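Imre Hegyi has specified floor finishes at Nolte for most of his career, and he starts with moisture. "Boards move across the grain," he said. "Length hardly changes. People measure the wrong direction."

His rule is to let stock sit in the room until two readings agree. In August he rejected 83 boards out of 900 on one job.

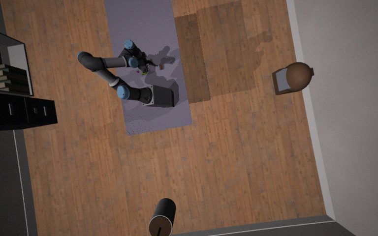

Knots concern him less. "A tight knot is fine. A loose one gets filled or cut out." He leaves the expansion gap to the installer, Ya-wen Yuen, who checks it at every wall.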